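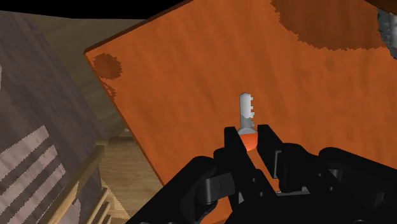 Key on a wooden tabletop.

Fairweather Court Residents' Association
Minutes of the general meeting, Jun 8, 2026
Held in the ground floor lounge. Quorum met.

1. Minutes of the last meeting
Approved with one correction: the bike rack quote came from Brimow, not Ernanard.

2. Locks and entry doors
The management office reported on replacing the front and garage door locks. Brimow quoted for new cylinders and two keys per unit. Extra keys will be 12 dollars each, paid by the unit that asks for them. Several residents asked for a fob system instead. The office said fobs were priced last year and the wiring to the garage door would have to be redone first. Motion to accept the Brimow quote: carried, 4 opposed.
Old keys should be dropped in the office mail slot. Residents with dog walkers or cleaners are asked to sort out their own copies before the change.

3. Laundry room
The second dryer is still out of service. Ernanard has ordered a drum belt and will fit it when it arrives. Complaint about clothes left in machines overnight. Agreed that items may be moved to the folding table after 30 minutes. A sign will go up.

4. Parking
The Evo car share company has asked to rent one visitor space by the ramp. Residents of the north side said visitor parking is already full most evenings. A trial of 90 days was proposed. After discussion the item was tabled until the company gives a price in writing.

5. Courtyard
Watering schedule is posted by the back stairs. The cracked planter will be removed and not replaced this year. A request to cut back the hedge outside the first floor bedrooms was passed to the landscaper.

6. Other business
Noise from the roof fan was raised again. The office will ask for a service visit.
Recycling bins are being filled with bagged trash. Reminder to go in the next newsletter.
Question about the hallway carpet: no money set aside for it in the current budget.

Next general meeting: September, same place. Items for the agenda go to the office in writing.
Meeting adjourned.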